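# The Case for Slower Prizes

Each year in February, the nominating bodies of the smaller peace and civic awards circulate their calls, and each year the same difficulty presents itself. The awards exist to honor long and patient work. The procedures by which they are given favor work that can be explained quickly, to readers with little time, in the months after it has drawn public notice. This essay argues that the procedures should change, and that the institutions responsible for them have the means to change them now.

The Trekholm Prize for Reconciliation offers a useful starting point. Under its present rules, a nomination must be supported by evidence of "significant recent achievement." The phrase was adopted in good faith. Its purpose was to prevent the prize from becoming a retirement honor, given to respected figures whose active service had ended long before. In practice it has been read to mean the last two years, and dialogue between divided communities seldom yields anything in two years that a jury could call an achievement.

Consider the mediation at Torvik, where two congregations shared a burial ground and had stopped speaking over its use. Vidar Dalen, a retired pastor, met with representatives of both for 14 years. For most of that period there was nothing to report. No agreement was signed, no statement was issued, and on several occasions one side or the other withdrew for a season. When a joint charter was at last adopted, it ran to a single page. A nomination submitted in any of the earlier years would have failed for want of results, although the work being done in those years was the work that mattered.

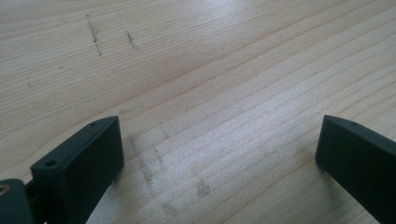
*Pale wood grain, with two small dark marks on the surface.*

It may be objected that a jury cannot reward what it cannot see. The objection deserves a serious answer. Juries are made up of busy people, and a file that contains no signed accord and no independent evaluation asks them to trust the judgment of the nominator. There is also the risk of favoritism. A candidate whose record consists mainly of meetings attended and letters written is difficult to distinguish, on paper, from a candidate who has accomplished very little.

The Urkosance Fellowship has dealt with this problem in a sensible way. Its eight jurors do not rely on written files alone. Each shortlisted candidate is visited, and the visiting juror speaks with those who took part in the dialogue, including those who opposed it or left it. Gonzalo Pacheco, who chaired the jury when the practice was introduced, wrote in his closing report that the opponents had often been the best witnesses. "They could tell us precisely what had been asked of them," he observed, "and whether it had been asked with respect." A visit costs more than a courier package. It also produces a form of evidence that no evaluation template has yet supplied.

A second objection concerns money. Prize funds are increasingly provided by sponsors, and sponsors expect a public occasion every year. The Wirker Foundation, which underwrites several awards in this field, requires an annual ceremony as a condition of its support. A jury that asked for more time, or that declined in a given year to name a laureate, would place that support in doubt. This concern is real, and it should be met openly in discussion with the sponsors themselves. A lecture, a public hearing on past awards, or a gathering of former laureates could fill the off years with dignity. It has not been shown that sponsors would refuse such an arrangement — few have been asked.

There remains the matter of age. Of the candidates whose work spans decades, many are over 70 by the time it is recognized, and some do not live to receive the honor. Slower procedures might appear to make this worse. The remedy is to separate the length of the inquiry from the date at which it begins. A jury could open a file early, keep it open, and add to it as the work proceeds, without requiring the nominator to start again each year from a blank form.

The Trekholm board will review its statutes in the coming session. It should strike the word "recent," provide for visits to shortlisted candidates, and allow nominations to stand until they are withdrawn. These are modest amendments, and they can be adopted without altering the purpose for which the prize was founded.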